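The Man Who Reads the Minutes
11/05/2021

Bořivoj Hudec keeps his teapot on top of a filing cabinet, and if you come to see him you will be given tea before you are given anything else, and the tea will be too strong, and you will drink it. I had come to ask him about choirs. He has been the accompanist, the librarian and for one unhappy season the conductor of the Dulham Community Singers, and he has lately finished putting their whole paper history in order, all 45 years of it. I thought we would talk for an hour. It was dark when I left.

"I should say at the start that I can't sing," he told me, pouring. "People assume. I have a voice like a drawer. But I can read music very fast, and when I moved to Dulham that was the thing they were short of, so they had me at the piano before I had a telephone."

The choir began with 4 people in the back of a shoe shop. Two altos, a bass, and a tenor who left over a disagreement about Easter and came back the following year. Hudec knows this from the minutes, which were written up in school notebooks in green ink, and which he has now read from the first page to the last. He is, as far as he is aware, the only person who has.

"You get very fond of them. There is a woman in the early books who writes down what everybody brought to eat. She's supposed to be recording whether they'll buy the Haydn, and she does, it takes one line, and then there is half a page on a plum cake. I would give a good deal to have met her."

I asked what a small-town choir actually argues about, and he laughed so long that I had time to take a second biscuit. Chairs, he said. Whether to sit or stand for warm-ups. Whether the basses are flat or the sopranos are sharp. Black folders or blue folders, a question that ran through three notebooks and was settled when the stationer closed and had only black ones left to sell. And the temperature of the hall, forever and always.

Some of the notebooks had spent years in a damp cupboard, and getting them readable again was slow. Hudec worked on them through the winter with Hậu Doãn, a retired bookbinder who sings second tenor. They stood the books on end, fanned open, with a little fan blowing across the room and never straight at the paper. Pages that had stuck were left alone until they were ready, and Doãn was strict on the point.

"I'm an impatient man," Hudec said. "I wanted to get a knife in there. Hậu would just look at me. He has a way of putting down his cup." They put clean blotting paper between the leaves and changed it every morning, and they wiped down the table before each book came out, because grit will scratch a page quicker than you would believe.

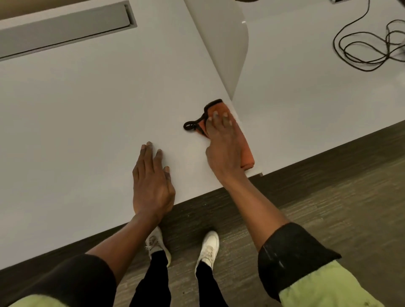

The sheet music was another matter altogether. There were 119 sets of it, and hardly one of them complete. Singers take their copies home to practice and then move away, or have babies, or simply put the Fauré inside the piano stool and forget about it for a decade. Hudec wrote to former members asking them to look, and the envelopes started to arrive, some with a letter, some with a check for a fine that had never existed.

"One lady sent back a carol book with her shopping lists in it, all down the margins. I've kept them in. You can follow a whole December. She runs out of nutmeg on the same page the descant comes in."

He has views on pencil marks, and I had better warn you that they are long views. A new choir member, he says, will be told to erase whatever the last person wrote, and this is a great pity. In the margins of one battered Messiah you can read four different conductors: where they wanted a breath, where they changed their minds, where one of them made a joke that was funny enough for somebody to write down. ("Like a door, not like a curtain," it says over bar 12 of one chorus. He has been thinking about it since February.)

It was Aurelio Ibarra, the present conductor, who persuaded him to do something with all this besides putting it in boxes. Ibarra came to Dulham from a much larger choir and was startled to find that nobody could tell him what the group had sung before he got there. I reached him by phone later in the week and he was generous with his time, considering I had caught him in a supermarket.

"They kept telling me, oh, we did that one, it was wonderful, or it was terrible," Ibarra said. "When? With whom? They'd all have a different answer. Then Bořivoj hands me a list with every concert on it, and I see that they sang a piece in my second year that they'd already sung twice, and every time they'd said it was too hard for them!"

The list has now become a booklet, with the programs in order, a few of the better passages from the minutes, and yes, the plum cake. They had 500 printed, which Hudec thought was madness. He expected to be propping up tables with them. But the bakery took a pile, and the library took another, and people who had sung for one season as teenagers turned up at his door to see whether their names were in it.

"And if they weren't?" I asked.

"Then I got out the notebooks and we looked together. Usually they were there somewhere. One man was only mentioned for fainting. He was delighted."

The choir has not met in person for a good while, as you'll have guessed, and when we talked they were still hoping for an outdoor evening in July, in the orchard behind the old Nowakowski place, with everybody spaced out between the trees. Hudec worries about the piano, which will have to come on a trailer, and about the wasps. He doesn't much worry about the singing.

"They'll be rusty. Of course they will. I've read about them being rusty after every summer there ever was. The green-ink lady says it in her third notebook, 'we made a dreadful noise and were so glad to see each other,' and I thought, well, I'll put that one on the back cover."

He walked me out as far as the gate, still talking, and then went back in for a jar of his own quince jelly, which he had meant to give me at the beginning. Anyone with an old Dulham Singers score at home is asked to drop it through his letterbox, pencil marks and all.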